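Home Automation Talk > General > Can machines do real chores yet?

Thread started 10/29/23

peltofan62
OK so every couple months my brother-in-law tells me we'll all have laundry robots by next year, and every couple months I go fold my own towels. I want to hear from people here. Is any of it close? I don't mean a vacuum that bumps into the couch. I mean a sweater on a bed, one finger on each side, go.

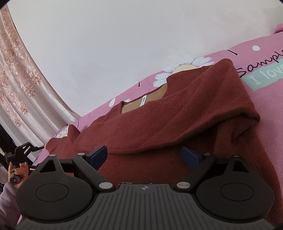
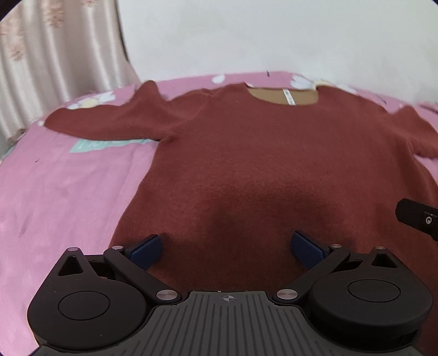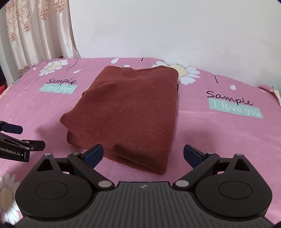
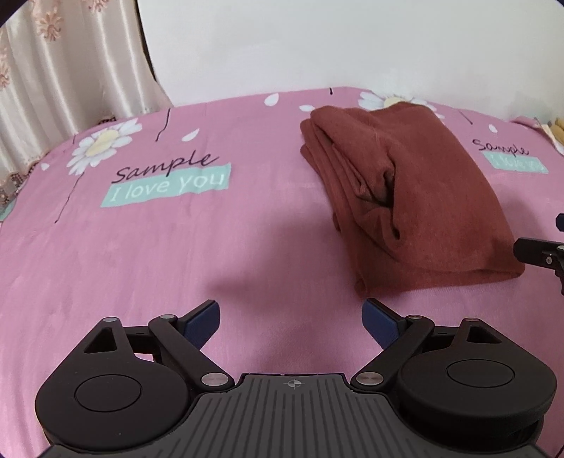 My feeling is cloth is the hard part. A box stays a box when you grab it. You pick up a sweater wrong and now it's a completely different shape and you have to figure out where the sleeves went. I do that half asleep with the TV on! No idea how you'd explain it to a motor.

gluegun_dad
Cloth is hard but you're way too gloomy. We've had a Graltano arm at the shop since last November and it loads parts into the washer all shift long. 2,343 parts in its best week. I was the guy who said it would be in a crate by Christmas, so I've had to eat that one.

peltofan62
Metal parts though, right? All the same?

gluegun_dad
Two kinds, same tray. Yeah OK, I see where you're going.

marthas_mangle
I ran the folding side of a hotel laundry in Damstead for six years and I'd like to point out that machines have been folding flat stuff forever. Sheets, towels, tablecloths. You feed the edge in straight and out it comes. The feeding was us! Two people per machine, shaking out the corners. That's the job I'd want a robot for and I never saw one that could find a corner in a heap.

And a bath towel folded in a nice thick stack is baby stuff next to a sweater. Sweaters stretch, the sleeves flop, and everybody's got their own opinion on how they should be folded.

nightshift_ned
Disagree with the "cloth is impossible" crowd. You don't need it to fold like your grandma. If it takes the thing ten minutes a shirt and it does it while I'm at work, who cares? I'd take ugly folds over the pile on my chair.

marthas_mangle
Ned, at ten minutes a shirt you need the thing to never drop one, or you come home to one shirt on the floor and a robot folding air.

nightshift_ned
lol fair. I'd still buy it.

barrios_bench
Shop floor guy here too, I do fixtures at Barrios. What I'd add is that two fingers get you further than people think. We tried a fancy hand with a lot of joints and went back to a plain parallel gripper with soft pads, mostly so we could fix it ourselves. For fabric my worry would be grabbing one layer and not three. Can't tell you how you'd feel the difference through a rubber pad. I can barely do it with gloves on.

gluegun_dad
What about pinching from the side and sliding? My wife folds that way, she never lifts the whole thing, just drags the sleeve over and pats it down.

barrios_bench
Might work on a table. On a mattress everything sinks and the sheet comes along for the ride. I'd want a hard surface first, get it good there, then go try a bed.

peltofan62
See, but my laundry gets folded on the bed. If I have to clear a table for the robot I've already lost interest.

marthas_mangle
Then you'll be folding your own for a while yet, hon. Do the sleeves first, both in toward the middle, then bottom up to the neck. Don't hang knits, they grow.

nightshift_ned
Has anybody tried the Pelto kit, the one with the clamp base? Thinking about it for the dishes. Plates at least hold still.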